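24/11/2021
By Samran Phuthong
2 min read

Opening: ask who has finished a meal-planning course. Wait. Few hands, I expect.

Triketden says its weekly plan cuts food waste. I asked how they measured it. They sent a survey of 103 customers – all of them still paying. What did the ones who quit throw out?
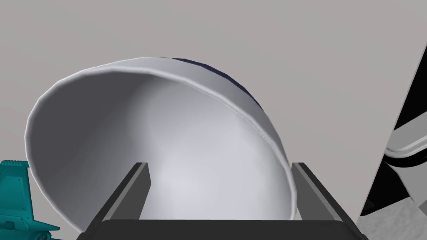
Stivetti does a bit better. They weighed the trash, but for two weeks, and people behave when a scale is in the kitchen. Slow down on this point.

My own November: plan followed, spinach still went bad.

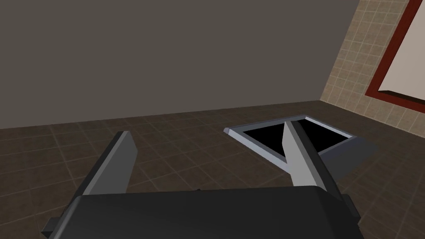 A shallow rectangular tray.

Correia will say I'm being unfair. Maybe. Show me a year of numbers – then take questions.

87 shares
2 comments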